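Chapter 4
Things That Want to Be Picked Up: Handles, Rims and Grips 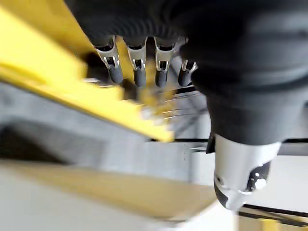 I started paying attention to handles because of a teapot. It was a wedding present, a heavy cream-colored thing from a maker called Costberg, and for years I assumed I was clumsy. Every time I poured from it I either burned a knuckle or slopped tea into the saucer. Then one August a friend came to stay, Ruoxi Han, who had trained as a potter, and she picked the teapot up, put it straight back down and said, "Who made this, somebody with two fingers?" She was right! The loop of the handle was big enough for two fingers. The other two got squashed against the side of the pot, and the side of the pot was hot.

So that's where we begin. In the last three chapters we looked at objects as shapes and as materials, and I tried to keep people out of it as much as I could. Now the people come in, hands first. By the end of this chapter I'd like you to be able to pick up a mug, a suitcase or a garden fork and say what its maker thought a hand was going to do with it (and sometimes, sadly, that its maker didn't think about it at all).

What your hand is doing right now

Put this book down for a minute and pick up whatever is closest to you. Now put it back and pick it up again, slowly. Most people are surprised by how much has been settled before they touch anything. Your fingers opened to a bit more than the width of the thing. Your wrist turned. Your thumb went one way and your four fingers went another, and they closed on it more or less together.

We'll use two terms all the way through this chapter, so let's get them down early. A power grip is the one you use on a hammer or the rail of a bus: the fingers wrap around, the palm does a lot of the work, and the thumb locks it shut. A precision grip is the one you use on a key or a sewing needle, with the tips of the thumb and one or two fingers. Plenty of everyday grips sit somewhere in the middle. Watch someone open a jar and you'll see them start with a whole-hand grip to break the seal and then switch to fingertips to spin the lid off, and if you ask them about it they'll tell you they just opened the jar.

There's a third one I'm fond of, the hook. Let your arm hang down and curl your fingers, leaving the thumb out of it. You carry shopping bags like this, and buckets, and suitcases. It's a lazy, comfortable sort of grip and you can keep it up for a long time, provided the handle isn't too thin. A thin handle puts the whole load on a narrow strip of skin, and you'll know all about it by the time you get home.

The trouble with the average hand

When I was a student I had a part-time job with a small firm called Pretcombe, who made kitchen tools and a few things for the garden. My boss there was Themis Katsaros, and he had enormous hands. He tested everything himself, at his own desk, and everything felt wonderful to him. Then we sent 20 peelers out to people's homes and half of them came back with notes saying the handle was too fat. One woman had wrapped hers in a rubber band so she could keep hold of it. Another had sawn a piece off the end!

Themis was good about it. He kept the sawn-off peeler in his drawer and showed it to every new person who joined. After that we borrowed hands wherever we could find them, from the office downstairs, from somebody's grandmother, from a boy of 10 who was delighted to be asked and who found a fault in our garlic press in one afternoon.

You'll meet the rubber band again, by the way. People mend bad handles all the time without thinking of it as mending. They put tape on a broom, or a folded dishcloth around the ear of a saucepan, or a sock over the lever of a folding chair. When you see one of those, stop and look, as you're being handed a design review for free.

Before you read on

I'd like you to do a small job at home first. Choose one drawer or one shelf in your kitchen and take everything out. Pick up each thing the way you'd really use it, and sort as you go into power, precision, hook and "not sure." Don't worry if the last pile is the biggest. Mine was. I had a Sarıgül coffee pot in it, the small kind with a long straight handle, and I spent most of an evening tipping it back and forth over the sink (with water in it, I'm not a monster) trying to decide where my thumb went.

Write down where each finger lands on three of your objects. A rough sketch is fine. We'll come back to those sketches in Section 4.2, when we talk about weight and balance, and again in 4.5, where I'll ask you to redraw one of the handles for somebody whose hands are nothing like yours.

4.1 Getting a finger in

Let's start with the simplest handle there is, a hole.

Filed under: Everyday Design > Sample Chapters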